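Learning lines at the kitchen table

By Rezaul Dissanayake, who teaches the evening acting class at the Kettani Rooms

I have learned more parts over the washing-up than I ever did in a rehearsal room, and my students are tired of hearing it, so now it's your turn! A kitchen is a lovely place to get a speech into your head, provided you don't ruin the script (I once lost all of act two to a pan of dal).

Slip the pages into plastic sleeves and peg them to a cupboard handle at eye level. Six pages at a time is plenty. Write your cues in pencil, as ink runs the moment steam gets at it, and keep a spare copy well away from the sink.

Say the lines quietly while your hands are busy with something dull, peeling or drying up, and save the big shouting scenes for when the hob is off. For my part in Prilberg last February I had a speech of 252 words, and I did it every night over the potatoes until I stopped thinking about it at all. 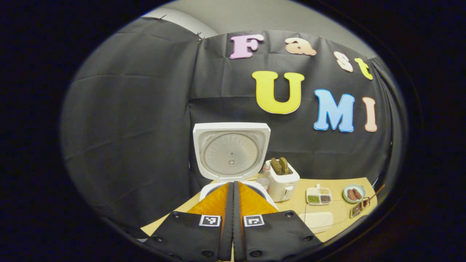
The rice cooker on the table, black cloth behind.

If you film yourself for an audition, hang a plain dark cloth well clear of the cooker and switch the fridge off while you record, because the hum does creep in. Then do please remember to switch it back on. A sticky note on the kettle works for me.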